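4.2 Does the hanger keep the waistband in shape?

Much of the advice on storing shorts and light skirts rests on one claim: an elastic waistband lasts longer if the garment is hung up than if it is folded. We found this in nearly every laundry guide we read for Section 2, and we could not find a measurement behind it in any of them. The Runden household survey repeats it as well, citing an earlier guide that cites no one.

We had 601 garments to work with. Of these, 501 had an elastic waistband of some kind, and one was set aside when its care label could not be read, leaving 500 for the comparison. Half were kept on wire hangers and half were folded flat in drawers. The relaxed width of each waistband was measured at the start and again at the end of the storage period, always on a table and never in the hand, as hand-held readings drifted badly in the pilot.

The difference between the two groups was small and did not point the same way in every fabric. Thick ribbed bands came out slightly better folded. Thin gathered bands came out slightly better hung, but only when the garment had been draped over the lower bar. Where it had been hooked on by its side loops, the gain went away. A reader who wants to find support for hangers in these numbers can do so by picking the right rows of Table 5. We do not think the rows should be picked.

Part of the trouble is that "hung" covers several quite different things. The Kauppinen storage handbook shows shorts clipped at the hem, which a plain wire hanger cannot do. The people in our Cundatau group, asked simply to hang up a pair of shorts, pushed them through the hanger, folded them over the bar, or hooked a loop over each shoulder. In 33 cases the shorts were found on the closet floor at the first check. Those garments stayed in the hung group, as assigned, and we leave it to others to say whether a pair of shorts on the floor has been hung.

Gathers cause a second problem. A band with dense small pleats has no single width. It gives one reading when laid down gently and another when smoothed, and the gap between the two was often larger than the effect being tested. Earlier claims of a "visibly tighter" waist after hanging were made by eye. We would not trust our own eyes on this, and we see little reason to trust anyone else's. Figure 4 shows the type of band that gave us the most difficulty.
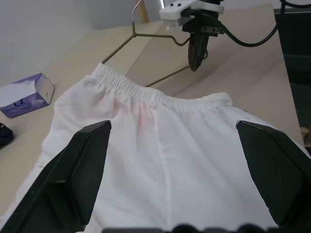 PELLVILLE, April

Figure 4. White shorts with a gathered elastic waistband, spread on a tabletop just below the lower bar of an olive-green wire hanger. The small ruffled pleats run the full band, and the fabric is slightly wrinkled. Readings for bands of this type are listed separately in Table 5 and should be read with the caution given above.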